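Chapter 9

Waiting Lists as a Political Measure

Contributors to this chapter: Imelda Samonte, Ilse Cuypers

Few figures in public health care are quoted as often as the number of people waiting for treatment. It appears in party platforms, in questions to the health minister and in local campaign leaflets. This chapter deals with how the figure is produced, which choices are built into it, and how those choices affect the way governments are judged. Readers should be familiar with the funding models described in Chapter 7. Chapter 8 is useful but not required.
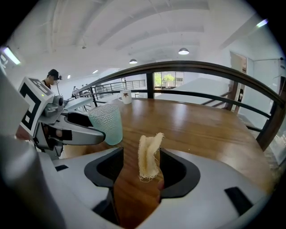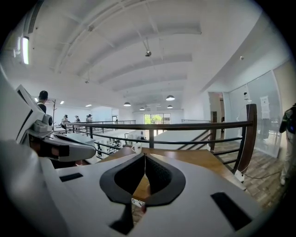 9.1 Terms used in this chapter

A waiting list is a record of people who have been accepted for a service and have not yet received it. A person joins the list through an addition and leaves it through a removal. Removals are of two kinds. A treatment removal takes place when the service is given. An administrative removal takes place when the person declines the service, moves out of the area, dies, is judged unfit for the procedure, or is found to have been listed twice.

The stock is the number of people on the list on a stated census date. The flow is the number of additions or removals over a stated period. The two are often confused in debate, and a good part of this chapter is concerned with keeping them apart.

The elapsed wait of a person still on the list is the time from the start of the clock to the census date. The completed wait of a person who has been treated is the time from the start of the clock to the date of treatment. An average of elapsed waits and an average of completed waits describe different groups of people and should not be compared directly.

9.2 Stock and flow: a worked case

Consider two public hospitals, Brandgate and Misteo, which perform the same type of elective surgery. On the census date Brandgate has 300 people on its list. Misteo also has 300. A published table that reports only the stock will show the hospitals as equal.

Suppose now that Brandgate treats 30 people a week and Misteo treats 27. Suppose further that additions equal treatments at each hospital, that there are no administrative removals, and that people are treated in the order in which they joined. The expected wait is the stock divided by the weekly flow. At Brandgate it is ten weeks. At Misteo it is a little over 11 weeks. The difference does not appear in the stock figure.

The calculation depends on the list being in a steady state. When additions exceed removals, the expected wait of a person joining today will be longer than the completed wait of a person treated today. A government that reports completed waits during a period of growth will therefore report a figure that lags behind the experience of new patients. The reverse holds when a list is shrinking: completed waits may rise for several months while long-standing cases are cleared, even though the position of new patients has improved.

The assumption of strict order is also rarely met. Most systems sort patients by clinical priority, and a person in the lowest category may be passed many times. For this reason the average should be read together with the upper part of the distribution, usually the wait below which 90 or 95 percent of patients fall.

9.3 Starting the clock

The length of a wait depends on the event chosen as its beginning. Four starting points are in common use:

(a) the date on which a family doctor writes the referral
(b) the date on which the hospital receives the referral
(c) the date of the first specialist appointment
(d) the date on which the specialist and the patient agree on treatment

Each later starting point produces a shorter wait for the same patient. A change from (b) to (d) removes the entire outpatient stage from the published figure. No patient is treated sooner as a result. Such a change may be made for sound reasons, for example because the dates of agreement are recorded more reliably, but its effect on the series must be stated and, where possible, the old and new series should be run side by side for at least one year.

Clocks may also be paused. A pause is normally allowed when a patient asks for a delay. Some systems allow it when the patient has turned down a single offered date, whatever the notice given. The pause rule has a strong effect on the share of patients reported as treated within target, and it receives little attention in public debate. Cuypers uses the term "quiet margin" for the difference between waits calculated with pauses and waits calculated without them.

9.4 Who is not on the list

A waiting list counts people who have been accepted. It does not count people who have not sought a referral, people whose referral has been returned with a request for more information, or people who have paid for private treatment. It may or may not count people awaiting a follow-up visit. In several systems follow-up patients are held on a separate record that is not published.

The threshold for acceptance is itself a policy instrument. If a regional authority raises the clinical threshold for a procedure, additions fall and the list shortens in due course. The need for the procedure in the population is unchanged. A shorter list is thus consistent with higher output, with lower demand, with a stricter threshold, and with any mixture of the three. The stock alone cannot separate them.

Case 9.A: List review in the Hukis region

The Hukis regional authority carried out a review of its elective lists in July. Letters were sent to all patients with an elapsed wait of more than one year, asking whether they still wished to be treated. Patients who did not reply within four weeks were removed. The authority announced the fall in the list as progress toward its target.

Liam Mac Suibhne, then an opposition member of the regional assembly, asked for the removals to be divided into treatment and administrative removals. The reply showed that most were administrative. Karla Lozano, who held the health portfolio, stated that a list containing people who no longer wanted treatment was of no use for planning. Both statements were correct. The dispute concerned the meaning of the fall, and it could have been settled at the outset by publishing the two kinds of removal in separate columns.

A second point received less notice. Some patients who had not replied were later referred again by their family doctors. Under the rules in force, their clocks began from the new referral.

9.5 Targets and the behavior they produce

A target may be set for the stock, for the average wait, or for the maximum wait. Each rewards a different response. A stock target favors short, simple procedures, which remove the most people for a given amount of operating time. An average-wait target, when applied to completed waits, favors recent additions. A maximum-wait target concentrates effort on patients who are close to the limit and gives no incentive to treat those who have already passed it, unless a separate penalty applies.

The last effect can be seen in the distribution of completed waits, which tends to show a peak just before the limit. Sangkhawat's study of the Rojanasak hospital group found such a peak in every surgical specialty covered by the target and none in the specialties outside it. The reading at the end of this chapter gives the method in full. (Usa Sangkhawat, dataset notes, version of 2026-03-26.)

The presence of a peak does not show that records have been altered. Scheduling staff who have been told to avoid breaches will book patients at the latest permitted date when capacity is short, and this alone is enough to produce it. Evidence of altered records requires an audit of individual files against the reported dates.

9.6 Plan of the chapter

Section 9.7 sets out the arithmetic of lists that are not in a steady state. Section 9.8 compares the publication rules of three national systems. Section 9.9 considers how waiting figures are used in election campaigns, with attention to the choice of base year. Section 9.10 returns to the Hukis case and reconstructs the list under two alternative clock rules. Readers without a background in statistics may omit the second half of Section 9.7, from Equation 9.4 onward.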